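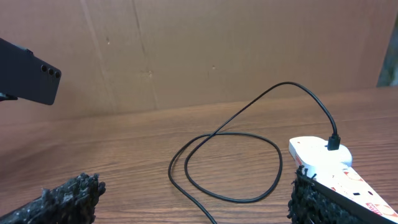
How many goes does it need before it gets the idea? A student in Zostosthorpe asked me that in my first week of teaching this, and I mumbled something about it depending. I've had a while to think since then, so let me have a proper try in this chapter.

Chapter 8. Collecting Good Examples

Up to now we've treated the examples as if they came in a tidy box. They don't! Somebody has to sit there and guide the arms through the job, again and again, and every wobble of the hand goes into the record along with the clever bits. My first set, made at Flodholm one December, had 783 runs in it and I was terribly proud of it. Then I trained on it, and the arm learned to dither before every grasp (exactly as I do when I'm tired).

So I threw a good part of it out and started again with a plan. We'll use the same plan here. Cables, phones and power strips make a nice hard subject, as a cable never lies the same way twice and a plug has to go in straight. Shift things a little between runs. Turn the strip. Let the cable fall how it likes, and keep the runs where you fumbled and then put it right, marked as such.

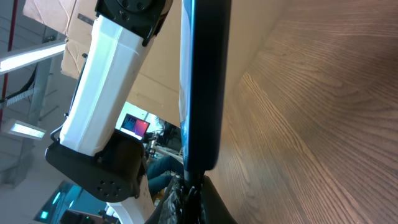
Surely you'd want the fumbles out, one reader of the draft wrote in the margin, or the thing will copy them. I half agree. A fumble with no recovery goes in the bin. A fumble with a good recovery is gold, and you'll see why in the section on drift.

The Prister notes suggest 2000 runs for a two-arm task and I've gone as far as 3000, but please don't start by chasing a total. Do a few, train, watch where it goes wrong, and collect more of that. Before reading on, write down three ways your own task could start out differently tomorrow morning.

Search this book Go
Shares 8 Comments 2

Related chapters
Chapter 7. Two Arms, One Operator
Chapter 9. Drift and Recovery
Appendix B. The Chang Logging Sheets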